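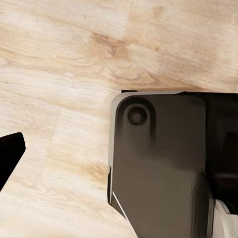

Reading time: 1 minute

Renewing a library card after moving house
Posted Saturday, September 2, 2023

I have moved from Sostlow to Pulau. May I keep my existing card?

Laitinen
Yes. Cards remain valid for 28 days after a change of address. Proof of address must then be shown.

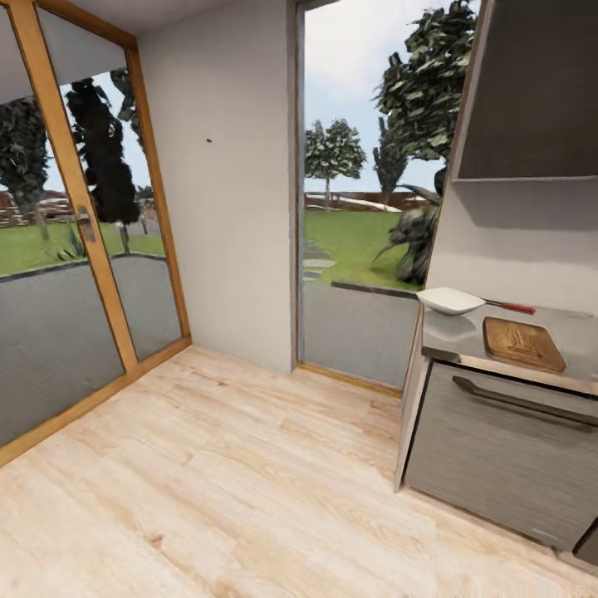

Glass door with the blind partly lowered.

Unico
I believe there is a fee.
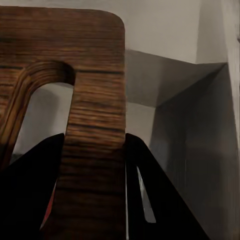 It may only apply to lost cards.

Print | E-mail
Contact | Copyright | Back to top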